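# Pretdale Extends Household Textile Collection to All Districts

The Town of Pretdale will extend its household textile collection to every residential district beginning in December, following a trial period in the Zollis neighborhood. Residents will be able to set out worn clothing, bedding, towels, curtains, and similar goods for pickup on the same schedule as paper and cardboard.

The Department of Public Works confirmed the change in a notice posted at Town Hall and mailed to all addresses that receive municipal collection. Sorting will be carried out under contract by Zastell, a regional materials handler, at its building on the east side of the rail yard. The town's own crews will continue to drive the collection routes.

Under the new arrangement, each household may set out up to 2 bags at each pickup. Bags must be clear or translucent so that crews can confirm the contents without opening them. The town will supply a first set of bags at no charge, and refills will be available at the public library, the recreation center, and the Public Works counter during regular hours. Residents may also use any clear bag of their own, provided it can be tied shut.

Accepted items include clothing of all kinds, sheets, blankets, bath and kitchen towels, tablecloths, cloth napkins, fabric curtains, soft cord and trim, and paired shoes. Items may be torn, stained, or missing buttons. They must be clean and fully dry when set out. A single damp item can spoil the rest of a bag within a short time, and the department has asked residents to hold back any laundry that has not dried completely until the following pickup.
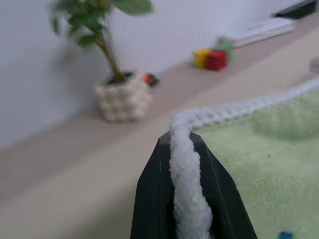
Pillows, mattress pads, carpet, and rugs with a rubber backing will not be accepted. Textiles that have been in contact with oil, paint, or solvents should be taken to the household hazardous waste counter, which remains open to residents free of charge. Yarn and fabric scraps are accepted if they are placed in a small bag of their own inside the larger one, as loose pieces tend to wrap around the rollers on the sorting line.

During the trial in Zollis, 200 households took part. The department reported that most of the bags collected met the requirements and that the most frequent problem was the use of dark bags, which crews are not permitted to load. Those bags were left at the curb with a printed tag explaining the reason. The same practice will be followed in the wider program. There will be no fines.

The trial also led to several changes in the route plan. Collection on the narrower streets north of the canal will take place before 7 a.m., when fewer cars are parked along the curb. Residents of those streets are asked to set out their bags the evening before. In all other districts, bags should be at the curb by 7 a.m. on the scheduled morning and should be placed beside the paper bin – not inside it or on top of the lid.

Apartment buildings will be served differently. Owners of buildings with shared waste rooms may request a wheeled container marked for textiles, which will be emptied on the regular route. Requests should be made to the Public Works counter before the end of November. Where a building has no shared waste room, tenants may bring bags to the drop-off point behind the recreation center. The drop-off point will be open during the same hours as the center and will be closed on town holidays.

Once sorted, goods in wearable condition will be offered first to the Tsuji Exchange, the secondhand shop on Mill Street, which has agreed to take household linens as well as clothing. The shop has set aside additional floor space for sheets, towels, and blankets and will continue to accept donations directly from residents at its rear entrance. Those who would prefer that a particular item be worn or used again are encouraged to bring it to the shop in person.

Goods that cannot be resold will be graded by fiber. Cotton and cotton blends will be cut into wiping cloths for use in workshops and garages, including the town's own vehicle depot. Wool will be baled and sold for respinning. Mixed and synthetic materials will be shredded for use as padding and insulation. A small share of what is collected will still have to be discarded, and the department intends to publish that share each year along with its other waste figures.

The cost of the program will be met from the existing solid waste budget. No new line will appear on household utility bills, and the fee for general trash collection will not change in the coming year. The contract with Zastell runs for 2 years and may be renewed by vote of the Town Council. Under its terms, the company must keep weight records for every load it receives and make them available to the town on request.

In approving the contract, the Council also directed the department to hold a series of free mending sessions at the public library over the winter. The sessions will cover basic hand repairs, including hems, buttons, and small tears in sheets and towels. Places in the series are limited to 100 in total, and registration will open at the library's front desk once the schedule has been set. Needles, thread, and scissors will be provided. Participants should bring one or two items in need of repair – clean, and small enough to carry.

Residents with limited mobility who cannot bring bags to the curb may ask to be placed on the assisted collection list. Those already on the list for trash or paper will be added for textiles automatically and need take no further action.

A printed calendar showing the textile pickup mornings for each district will be delivered together with the first set of bags. Copies will also be available at Town Hall, in large print on request. Questions about missed pickups, building containers, or accepted items may be directed to the Public Works counter in person or by telephone during regular business hours.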